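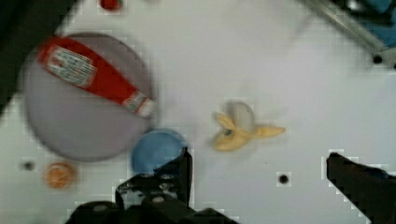
July 1, 2025

Table clearing again, all day. Marjan wants a plain answer for the Graveck people on whether the arm can be trusted with a kitchen table yet, and I have been told to keep my opinions out of the report, so they go in here.

The set is the usual one: plate, ketchup bottle, small round blue thing that goes by "the cup" in the task file, orange, banana. Fixed order today. Bottle off the plate first, then the fruit, then cup, then plate. A person does this without having an order at all, which is the first thing I would tell Graveck if they let me.

The bottle is the part I trust least. When it lies across the plate the fingers have to come down either side of it without pressing on the rim. If the approach is a little low the plate tips, the bottle rolls, and the next grasp is planned on a bottle that has left. Ilir thinks the answer is to look again just before closing. I agree, but each extra look slows the cycle, and the cycle is already slower than I am with one hand and a mug in the other.

Overlap is the second trouble. With the cup sitting over the edge of the plate, the planner sometimes takes the two as one object and tries for a grasp in the middle. It did this 7 times before lunch. After Saranya changed the threshold it did it 2 times in the afternoon, over the same number of runs. Better. I would not call it solved, as she also moved the lamp and we can't separate the two changes. Must ask her to put the lamp back tomorrow and run it again before anyone writes this up.

The banana went better than I had feared. I argued for leaving it out, on the grounds that a half-peeled shape gives the fingers no obvious long side to close on. The wrist view seems to cope: put the fingers either side, go down, close. The peel flaps still upset the outline, and the angle it picks can be off by a good deal, but the gap is wide enough to forgive that. Orange is dull and reliable. Nothing to note except that it rolls if touched late.

The holes in the tabletop are still being reported as small dark objects now and then. Masked them by hand in the settings. That is fine for our table and no use for anybody else's. Wrote it down as a known limit.

Running total in the log is 2,627 grasps since February. Pouran asked over tea whether that meant it was nearly ready for a house. I said it would clear this table, with these things on it, if someone stood by. She said her son was at about that stage and he was 14. Told her he at least knows where the ketchup lives.

That is the real gap, I think. Picking up is mostly a matter of patience now. Knowing that the bottle goes in the fridge door and the banana in the bin, and that a plate with something on it is a plate someone may not have finished with, is not in the task file at all. We type it in. The Velero trial on the packing line had none of this, because every item had one place to go, and I would say yes to shop-floor sorting before I said yes to a kitchen.

For tomorrow: lamp back, repeat the overlap runs, lower the closing speed on the bottle, ask Jolanta for the spare finger pads. Draft to Marjan by four.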